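A Visit to the Zullero Short Film and Documentary Fair 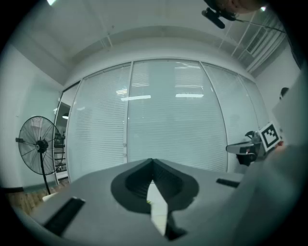 Curved glass partition at the venue.

The Zullero fair is a small one. It runs over a single weekend and concentrates on nature documentaries, family features and shorts that don't have a distributor yet. I went on the first day, 5/6/24, and stayed from the opening session until the last screening finished after dinner.

Entry was by day pass, which cost 20 dollars and covered everything except the animation workshop. Passes were checked at the door of each theatre, so keep yours handy. There are three theatres. The largest, called Prins, has 200 seats and gets the features. The other two are much smaller and fill up early, and I missed one of the shorts programs because I stopped for a coffee first.

The morning feature was Grarel, a documentary about a colony of seabirds on a northern island. It follows one nesting season from the first arrivals to the last chick leaving the cliff. The photography is very good, particularly the underwater sections. The narration is the weak point. It talks over a lot of the footage and gives the birds thoughts they probably don't have. There were plenty of kids in the audience and most of them sat through it without trouble. One sequence with a fox may upset younger ones, though very little is shown.

After lunch I watched a program of 5 shorts. The best was an 11-minute film about a lighthouse garden with no dialogue at all. Another, about tide pools, had a sound problem in the first half and had to be restarted. The wait was short and they made up the time by trimming the discussion at the end.

The trade tables were in the hall between sessions. Most were small production outfits handing out cards and showing trailers on laptops. Tekuvum, which makes wildlife series for schools, had a longer reel than the others and a colouring sheet for children. Its new series is planned for January and will cover wetlands. I watched two clips and would like to see a full episode before saying more.

The evening film was an older family feature about a runaway otter, shown from a restored print. The colour was excellent. It drew the biggest crowd of the day and started roughly 40 minutes late, with no announcement about the reason. Families with small children had begun to leave by then.

Food was limited to sandwiches, muffins and popcorn. There are better options a short walk away on the main street, and your pass gets you back in. Parking behind the building is free but was full by mid-morning. The washrooms are all on the lower level, and the elevator is beside the box office.

Grarel screens again on the second day, in one of the smaller theatres.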